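Task board (assembly)

A task board, also peg board or fitting board, is a flat panel holding a set of small parts and the places they go. Knobs, pegs, discs, slots, outlined recesses. Used for practising hand assembly, for timing it, and for comparing one board layout with another. Not to be confused with the perforated pegboard sold for hanging tools on garage walls.

Contents
Overview
Layout
Parts
Use
Lighting and setting
Variants
Care
See also

Overview

Most boards are rectangular and small enough to lie on an ordinary table. Parts are lifted out, moved, put back. The term covers home-made boards as well as bought ones, and there is no agreed size. Older workshop manuals say "form board" for the simpler kind, where a shape drops into a hole of the same shape. Usage is loose and the two names overlap.

Layout

Three kinds of place are common on a board. The recess, a shallow hollow cut to the outline of the part. The slot, narrow, for pegs or flat pieces pushed in edge first. The printed outline, with no depth at all, where a part is only laid down. Raised panels are sometimes added so that not everything sits at one height – harder for the wrist than it sounds.

Corners are awkward places and many makers leave them bare. Others do the opposite and put a disc or a knob there on purpose.

Parts

Pegs are the usual first part. Short, straight, held by the fingertips. A slight taper at the lower end makes them much easier to start in the hole and is left off harder boards. Knobs and discs come next and may turn. Loose fit or tight fit matters more than shape in most accounts.

Colour is normally one strong shade for the parts against a plain board. Blue on white is common. Boards with many colours exist but the colours tend to become a hint, so timed boards avoid them.

Use

A session starts with the board flat and square to whoever is working at it. Parts are placed in a fixed order or freely, depending on the sheet. The Wiltia sheet, often copied, gives a fixed order and scores only finished placements. A peg standing in the wrong slot counts as nothing. A dropped part may be picked up again but the clock runs on.

The longest run of results in print is the Sornik log, 643 attempts on one board by the same small group, of which 278 were finished without a drop. The log is patchy in its early pages and some times are missing altogether. Its layout was later changed, so the two halves should not be compared directly.

Two-handed working is allowed under most sheets. One hand places and the other waits, or steadies the board, or gets the next part ready. Bảo Nông's notes on the subject recommend changing hands at the midline of the board and not reaching across.

Lighting and setting

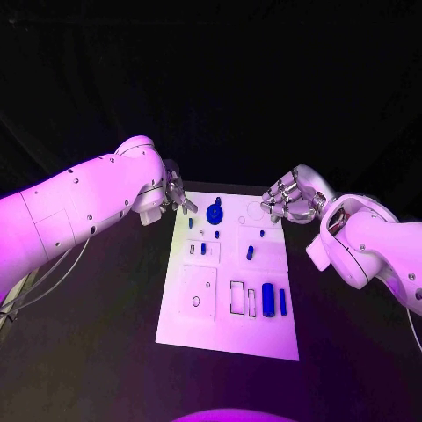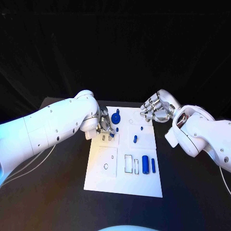 Surroundings get less attention than the board, though they change how easy it is to read. A dark table and a dark backdrop are a frequent choice, the edges of a white board standing out well against them. Coloured light is another matter. Under strong pink light, as in the first picture, the white board goes pink too, while the second has it plainly white with the blue parts easy to pick out. Printed outlines suffer most if their ink is near the colour of the lamp. Glare is a seperate problem and is usualy dealt with by moving the lamp to one side.

Variants

Nông board – slots only, no recesses. 70 placements in the full version.
Uvitik board – comes in 2 halves that can be swapped over.
Travel boards – folding, with a lid. Parts get lost.

Care

Wipe with a dry cloth. Dust in the slots tightens the fit and spoils times. Worn pegs are replaced as a set, never singly.

See also

Form board
Jig
Shape sorter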